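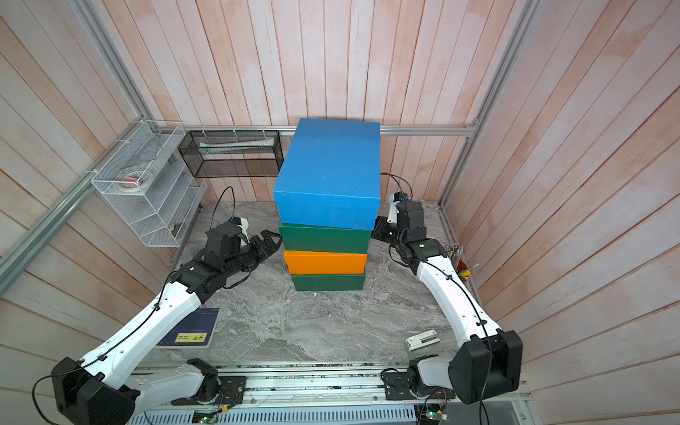 Four shoe boxes stacked between the two arms, big blue one on top, returns booth.

September, 4.15 pm, Lultville

I meant to write this up before lunch but the day got away from me, so forgive the length. The Gallero booth has been running on returned shoes for a few weeks now and I wanted to get down how it feels on the floor while it's still fresh (the proper figures are in the Wevach sheet, and this is only my side of it).

The boxes that give us grief are the mixed stacks. A run of one size is easy. Put a big lid over a smaller box, a bit skewed the way people really leave them, and the arms have to squeeze from both sides and mind the overhang as well. I've asked Munteanu for softer finger pads and they say they'll send a set.

We logged 3930 boxes last month, and 207 of them wanted a person to step in. Most of those were lids. I'd love to see that come down, but I'll say this for it, the stepping in is far nicer work than the old bench was! My shoulders used to ache by mid-afternoon from lifting, and now I'm mostly checking shoes, writing up faults and having a think about why something slid.

It isn't all rosy. The morning crew miss chatting across the bench, and I do too. You end up stood by yourself at a screen, and the newer ones aren't learning to spot a bad pair by the weight of the box, as we all did without noticing. I've suggested we each do 300 by hand every month to keep our eye in. No answer yet.

To do: try the orange and green boxes again with the grip a touch lower, ask about a second stool, and find out who's moved the spare labels.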